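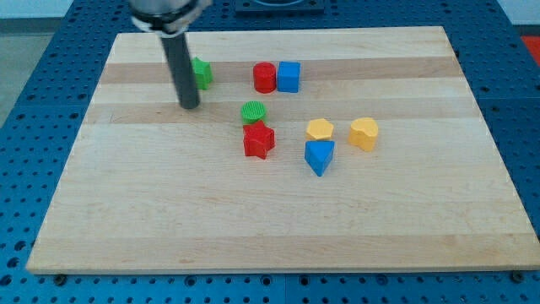 Graradum Kickball Results – read me first

Hello, and thank you for downloading this! Graradum is a plain collection of game results from the adult kickball league that plays in Jindale and Andel, put together by Paraskevi Tzavaras and Josué Pimentel over more evenings than either of us would like to admit. It started as a way to settle an argument over who won the final in our second season (it was Pappas Park, sorry Josué) and it just kept growing from there.

What you get

games.csv has one row per game, with the season, the field, both teams, the score and the inning the game ended in.
teams.csv has every team name we know of, old names included. There are 14 teams, and a few of them have changed names so often that you will want to join on team_id and leave the names alone.
notes.txt is where we put everything that wouldn't fit in a column, mostly rain and arguments.

The results cover 4 seasons. Each season runs from spring into July, with playoffs at the end.

Things to watch for

Scores come from the paper sheets the umpires turn in, and handwriting is what it is. Where we couldn't read a number we left the cell blank, so please don't treat a blank as a zero. More than 24 games have a blank in them somewhere, nearly all from the first season.

A forfeit is entered as 7-0 with an F in the status column. Drop those rows before you work out averages, or the Andel teams will look far better than they were that first spring!

Games called for lightning count as final after five innings. Shorter ones were replayed and show up twice, the first time with status X.

There are no player names in here and we'd like to keep it that way – people signed up to have fun after work.

Using it

Do what you like with it, and a mention is always nice. If you find a mistake, send us the game_id and what you think the score should be, and Paraskevi will dig out the sheet.

Last updated August 13, 2026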